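Cernilo 开放日参观记：机器现在能干多少家务和车间里的零活

二月去了一趟 Cernilo 的开放日。地点在 Lullham 工业区靠河的那一头，从火车站坐接驳车过去，下车还要走一段没有人行道的路。上午九点半开始登记，我到的时候门口已经排了队，领到的胸牌编号是 108。每批放 50 个人进去，我排在第三批，等了不到一小时。等候区有热水和饼干，没有座位。

我去之前的问题很简单：叠衣服、收碗、捡零件、分东西这些活，机器到底能不能干。我自己在一家小型配送仓库做过几年排班，分拣台上缺人是常事，所以看的时候偏向这一类。

一楼：家务区

家务区搭了一间厨房和一个洗衣角。厨房里演示的是把杯盘从水槽边放进洗碗机。杯子放得不错，盘子慢一些，一只带把手的浅锅试了两次没有抓起来，讲解员自己上手放了进去。洗衣角叠的是毛巾，尺寸统一，事先摊平了。我问能不能从一堆刚烘干的衣服开始，对方说目前能做，但时间长，开放日不演示。

叠一条毛巾用了将近 3 分钟。旁边有位带孩子的观众说家里小孩叠得比这快，讲解员没有反驳，说他们现在先管成功率，速度放在后面。

有一台扫地加拖地的机器一直在走廊里转，这个大家都见过，没有什么人停下来看。

二楼：分拣和装配

二楼人少，我在这里待的时间最长。靠楼梯的第一个工位是拧螺丝，节拍固定，零件由料盘送到位，动作干净利落。这类活机器早就能干，换产品的时候要重新做夹具，成本在那里。

往里走是医用耗材分拣，合作方叫 Te Moana，做诊所和养老机构的耗材配送。他们的需求是把混在一起的面罩、注射器、小袋装无菌用品分开，再按订单装箱。纸箱和瓶子好办，难的是软包装：袋子薄，会滑，会叠在一起，透明的东西相机又不容易看准。工位用的是一台 Franka Emika 的机械臂，末端装夹爪，物料放在敞口塑料箱里，没有做任何定位。

讲解员介绍，软袋平躺在箱底时最难抓，夹爪要先蹭到一个边，把它弄翘起来再夹。面罩的问题相反，体积大，但带子容易勾住别的东西，一提起来会带出一串。他们试过吸盘，对小袋有效，对面罩没有用，来回换工具又费时间，后来还是统一用夹爪。

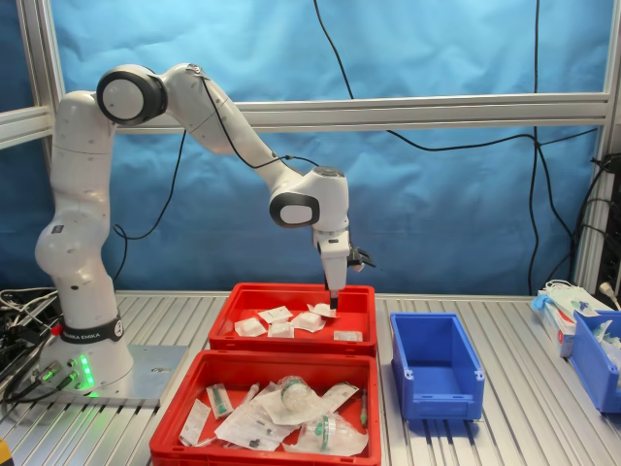
跟现场人员问到的几件事

速度：讲解员给的说法是，熟练工一小时能分 300 件左右，机械臂目前还差得远，具体差多少他不愿意说。我在工位前站了一阵，感觉人手要快好几倍。不过人手要休息，也要倒班，Te Moana 看中的是夜里那一段，晚上把料备好，早上来人直接复核装箱。

出错：抓空不算错，重新来一次就行。算错的是一次带起两袋而没有发现，或者放进了别的订单。现在的办法是放下之后再拍一次照，数量不对就停下来等人。停下来的次数多了，值班的人一样走不开，这一点他们承认。

换品种：新来一种包装，要由人先操作机械臂做一批示范，再拿去训练。需要多少次示范，看东西跟以前见过的像不像。纸包的和塑料包的差别就很大。

卫生：只碰外包装，包装破损的由人挑出来。夹爪表面每班擦拭。我问破损能不能由机器来判断，回答是在做，不敢放手。

价格：没有报价单。只说按工位租用，含维护，最短租期一年。对小仓库来说，一年的租期比较难下决心。

Porna 的展台

楼上最后一个房间借给了 Porna，做家用储物和整理的小公司，展的是一套配合机器使用的收纳盒。盒子开口斜，四角圆，颜色单一，目的是让夹爪伸得进去，也让相机分得清盒子和里面的东西。我觉得这个思路比较实在。很多活机器干不了，有一半原因在于东西摆放的方式是按人手来的，箱子太深、标签朝下、袋子塞得太满，人能应付，机器应付不了。

他们的样品可以买，一套四个，我没有买，提着坐车不方便。

我的看法

家务方面，现在还谈不上能用。单个动作能做，从头到尾做完一件家务不行，中间总有一步要人帮忙。家里如果本来就有人在旁边看着，那还不如自己叠。

车间和仓库方面要好一些。东西种类有限，台面固定，箱子的位置不变，出了问题有人在附近。耗材分拣这种活，我估计再过几年能在夜班用起来，白天还是人快。拧螺丝、码箱子这类不用讨论，早就在用了。

对做排班的人来说，要算的账是：一个人能同时照看几个工位。如果停机频繁，一个人只能看一台，那就没有意义。Cernilo 的人说他们内部的目标是一人看四台，没有说现在是几台。

几点实用信息

开放日免费，要提前在网上登记。二楼可以拍照，一楼家务区不让拍。接驳车末班是下午四点，错过了要自己叫车。午饭最好自带，园区里只有一家小卖部，中午排队很长。想问技术问题的建议先上二楼，讲解员空闲，愿意多讲几句。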